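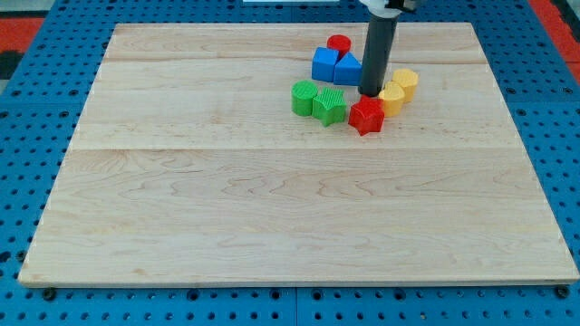
How much should I vary the start positions when recording demonstrations for pushing?

Elīna Jankauskaitė
December 26, 2018

Hello all. I am recording demonstrations for a pushing task with small plastic blocks on a wooden board. The arm has one straight rod as its tool, and I steer it by hand controller. The policy is learned from the recordings only, there is no reward. I have 67 episodes so far. In most of them the blocks begin in one group in the upper right of the board, as that is comfortable for me to reach.

After training, the arm goes nicely to the upper right. But if I put a block near the front edge, it still goes to the upper right and pushes at air. Must I throw away what I have and begin again? And is it better to change the colours, the shapes or the places? I have cubes, cylinders, stars and a prism, and I can't do everything before the lab opens again.

Ross MacAulay

Don't throw anything away. Your recordings are fine, they only cover one corner. Change the places first. We had the same trouble at Skerbridge in July, and what helped was to divide the board into a grid on paper and draw a cell for each block before every episode. If you choose by feeling you will always come back to the same area, I did this also.

Record 20 new episodes like that, train again, and look at where it fails. Then record more in those cells. Please also start the rod from different places, not always above the blocks. Otherwise the model can learn the path of the arm and hardly use the camera picture.

Colours I would leave for later, unless your instruction says "push the red star" or similar. In that case you need episodes where the same layout is used with a different target. A red star and a green star close together are good for this, and so are a red star and a red cylinder.

Pouran Hassanpour

more data. 67 is nothing

Brunello Pace

I agree with Ross, with one addition. Record some corrections too. Let the rod slide past the side of a block on purpose, then bring it back and finish the push. Cylinders and stars turn away in a different manner from a cube, and if all your episodes are perfect, the policy has never seen what to do after a miss. In my set I keep up to 10 of these for each shape. Cut off the beginning where you make the mistake, so it learns only the recovery.

Elīna Jankauskaitė

Thank you, I will try the paper grid this evening. Brunello, do you cut the episodes by hand, or do you press a button while recording?

Brunello Pace

A button. By hand it took me too long.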